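Clinduston Technical Institute
Computer Hardware Service, Unit 5: Removing and Refitting Storage Drives
Instructor: Tadhg Ó Dálaigh

Students work in pairs at the assigned bench. Shut down the computer, unplug the power cord, and put on the grounding strap before opening the case. Record the drive's serial number on the worksheet before any part is removed.

Release the latch fully before sliding a carrier out. Do not pull on cables. Keep screws in the tray provided, sorted by length. 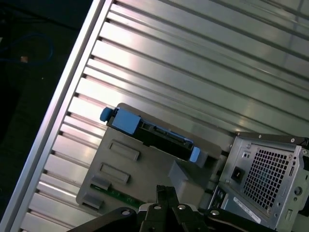 Carriers differ from one manufacturer to another, and students are expected to identify the release points before applying any force. Parts meant to be handled are often molded in a contrasting color. On a black carrier with blue fittings, such as the one resting across the gray bracket, begin with the blue parts. The power supply is not to be opened at any time during this unit.

Worksheets are due at the end of the lab period. Reading for Unit 6: Prernitz, pages 31 to 91.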